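Gruvow Hand Tools: Frequently Asked Questions

Last updated Wednesday, April 9, 2025

Do I need to know how to program?
No. You hold the gripper, you do the job, and the recording is saved when you press stop. Peltico converts it for training overnight.

How many takes does a task need?
It depends on the task. Our napkin set has 382 takes. The curtain set has 645 and we are still adding to it, as sheer cloth moves more than the model expects.

How long is a take?
Keep it under 30 seconds if you can. Longer jobs should be split into steps and named in order.

Can I use remote control instead of the hand tools?
Yes. The Gridley station has two leader arms and a foot switch. It is slower, and most people need a full shift to get used to it. Use it for anything hot or sharp. For cloth we prefer the hand tools.

What if I drop the cloth?
Keep recording, pick it up again and finish. Mark the take "recovered." Do not delete it.

Can I work left-handed?
Yes. Swap the tools before calibration, not after.

How should I grip thin fabric?
Take a small fold between the fingertips and close the jaws fully before you pull. Move slowly near hems.

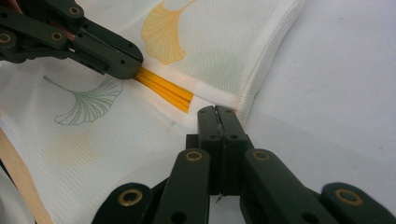
Working on the ginkgo print fabric.

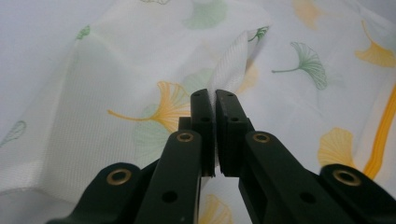
Fairweather wrote in to say that 28 of their takes were rejected for starting with the jaws already closed, and asked that the page mention it. Start every take with the jaws open.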